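Skanen Stain Words

A word list and small dataset of household stain descriptions, in plain English, with the remedies people swear by. Version 2.

What is in it

There are 320 entries, one per line, tab separated. Each has a surface, a culprit, a remedy and a verdict. The verdict column is "yes", "no" or "worse", and "worse" is far better represented than we had hoped. Entries came from notes posted to the Cosulel household board, where people argue about vinegar at a length the subject does not deserve.

Surfaces are spelled the British way and sorted by material, except for Pallar's old rows, which are sorted by mood. We left them alone. Fixing them broke the build twice.

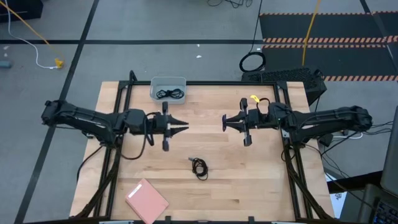 Wood makes up the largest group, with 64 entries, and it is also the most quarrelsome. People write "table" and expect the rest of us to know whether they mean a varnished sideboard or a bare plank. A light butcher-block top like this one goes under wood/pale/block, and so does a chopping board of the same make-up. Rings left by mugs are filed under "ring", tea and coffee alike. Red wine has its own code, having earned it.

Known problems

Remedy text is given as posted. If someone wrote "rub till it gives up", that is the remedy. Lemon is over-represented. Toothpaste appears in places toothpaste should not go.

The carpet rows from Vanags use full stops where the tabs should be. Run the tidy script first, or enjoy a file with one very long column.

Please do not treat any of this as cleaning advice. Two of us did, in June, and we now own a rug with a pale patch.

Adding entries

Keep the remedy under 200 characters. One stain per line. "Everything, everywhere" is not a surface.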